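Brukier Throw, Maroon

Home > Bedding and Throws > Bidero > Brukier

The Brukier is a plain throw in a single color, sized for the back of a two-seat sofa or the foot of a bed. The color is a dark maroon with a matte finish. It looks closer to burgundy where the cloth folds over itself and a dustier red where light falls on it, so please allow for some difference between your screen and the room you plan to use it in.

The surface has a slight texture. The throw is meant to be used loosely – over an armrest, bunched up in a basket, or pulled over your knees – and it does not need ironing to look right.

Details

Item number: 184
Brand: Bidero
Pattern: none
Sold: singly or in a set of 2
Other colors: Sugden (gray), Flulik (cream)

Care

Wash separately the first time. Machine wash cool with similar colors and use up to half the usual amount of detergent. Do not bleach. Dry flat or over a rail, out of direct sun. Shake it out before folding. If you store it for the summer, keep it in a cotton bag on a dry shelf.

Shipping and returns

Orders leave our warehouse within 5 working days. The maroon is back in stock from June. Unused throws can be returned within 20 days in the original wrapping. Sets must be returned complete. Questions about color matching or larger orders go to Henrike Kasten in customer service – please include the item number in your message.

Color and drape

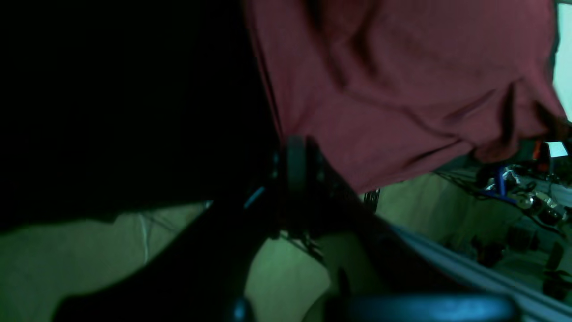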